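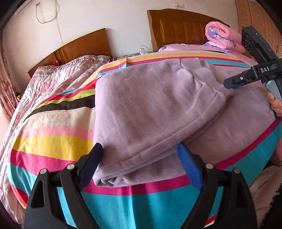 Hindar 321 Fleece Throw

2 min read

The Hindar 321 is a mid-weight polyester fleece throw for single and small double beds. The fabric is knitted at the Covport mill, brushed on both faces and cut to size before hemming. Weight is 400 g per square metre. Order code 2699.

Edges are turned once and stitched with a matching thread. Corners are left square. The pile lies flat after the first wash and needs no ironing. 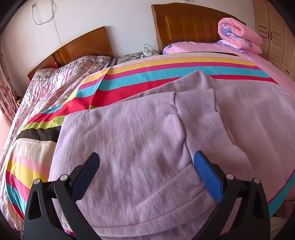
Wash at a low temperature with similar colours. Do not use fabric softener, which coats the fibres and reduces their loft. Shake out and dry on a line or on the coolest tumble setting. Drying indoors takes over 3 hours at normal room temperature. Some loose fibre will collect in the filter during early washes.

For storage, fold in half lengthwise, then in half again, and keep away from direct heat. Do not vacuum pack for more than one season.

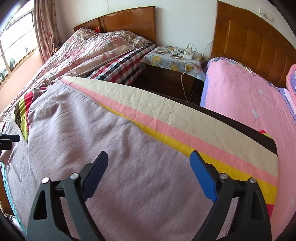 Ordering and returns

Trade orders are sent from the Gadside depot. Orders placed before noon leave the same day. Unwashed throws may be returned in their original bag. For fabric swatches contact Dorottya Farkas; for bulk prices contact Katalin Hegedűs. The next dye lot is due in March.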